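Flonport Residences
Guest Room Standards: a short thread on garment care and bed presentation (1/13) 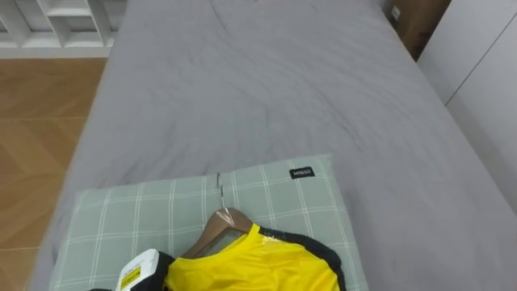
Gray fitted sheet, green check pillow, and a yellow garment on its brown hanger.

2/13
Flonport Residences has revised its guidance on how clothing is handled during room service in our long-stay apartments. The guidance takes effect in November and applies to all 70 apartments in the main building.

3/13
Residents frequently ask whether staff will hang clothing left on a bed or chair. The answer is yes, provided the resident has selected "garment care" on the service card. Without that selection, clothing stays where the resident left it.

4/13
The fitted sheet is to be pulled over all four corners before any clothing is placed on the bed. Light wrinkles across the middle are acceptable on a weekday service. Bunching near the pillow should be smoothed by hand, working outward to the sides.

5/13
Residents are welcome to use their own pillows and pillowcases. Patterned covers, branded covers and covers in any color will be returned to the same bed after laundering. Staff will not replace them with house linen.

6/13
Shirts and knitwear are placed on the hanger while lying flat. The hanger goes in through the neckline, one arm at a time, and the shoulders are then adjusted so that both sides sit level. Collars should not be stretched to admit a wide hanger.

7/13
Hangers with broad, rounded shoulders are preferred for knitwear. Narrow wire hangers have been withdrawn from all apartments. Residents who still have them may leave them at the front desk — they will be recycled.

8/13
Our Linen and Laundry Supervisor, Mhairi MacRitchie, notes that yellow and other light garments should be kept apart from dark items until the first wash has been completed. Please mark new clothing on the service card.

9/13
The building received 2,255 garment care requests last year. The most common comment concerned shirts hung with the top button open. Staff will now close the top button on every shirt unless the card states otherwise.

10/13
Delicate items, including silk and beaded clothing, remain outside the service. They will be left folded, with a note. Residents may arrange cleaning for these items directly through the front desk.

11/13
Additional hangers are available on request, free of charge, between 8 a.m. and 6 p.m. Please state whether they are intended for shirts, trousers or coats.

12/13
Questions about an individual item should be addressed to Laiba Hayat, Resident Services. Kindly include the apartment number and the time at which the room was serviced.

13/13
Service cards with the new wording will be placed in each apartment before the change. The earlier cards — those without a line for new clothing — will be accepted until the end of November.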